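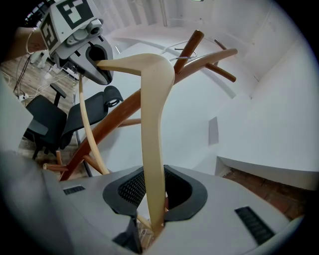
Rehema Kimaro asked whether a tree has to be bent while it is still growing to make a curved piece of wood. It doesn't. Wood can be shaped long after the tree has been cut down, and people have been doing it for a very long time.

Explore > Materials > Wood

How Does Wood Bend?

Reading time: 2 minutes

Pick up a dry twig and bend it. It snaps. Pick a green twig from the same tree and it will curve quite far before it breaks. The difference is mostly water.

What is inside wood

Wood is made of long, thin fibers. They are a bit like a bundle of drinking straws, all pointing the same way. A natural glue called lignin holds them together. When lignin is cool and dry, it is stiff. When it is hot and damp, it gets soft, and the fibers can slide past each other a little.

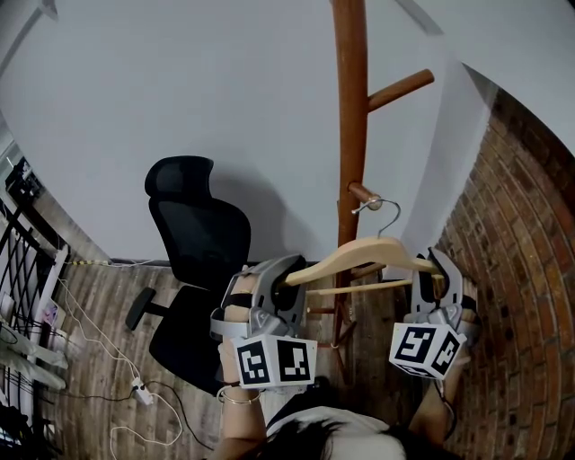
So a woodworker who wants a curve puts a strip of wood in a long box filled with steam. The usual rule is one hour of steaming for each inch of thickness. Then the strip is pulled out and bent around a shape called a form. This has to be done fast, before the wood cools. It is clamped there and left to dry. When the clamps come off, the wood springs back a little, but most of the curve stays.

Steam is very hot and can burn you badly, so this is a job for adults.

Other ways to get a curve

Sawing: You can cut a curved shape out of a wide board. It is quick, but some of the fibers get cut across, and the piece may be weak there.

Gluing: You can bend several thin strips together with glue between them. Once the glue is hard, the strips can't slide, so the curve holds.

Turning: A lathe spins the wood while a sharp tool shaves it. This makes things round, like chair legs.
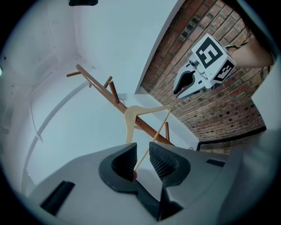 Try it yourself

Soak a craft stick in water overnight. The next day, bend it slowly and fit it inside a mug so that it stays curved. Leave it there for two days, then take it out. Try the same thing with a dry stick and see what happens.

More in Materials
Why Does Wood Float?
What Are Tree Rings?
How Paper Is Made
Why Does Metal Rust?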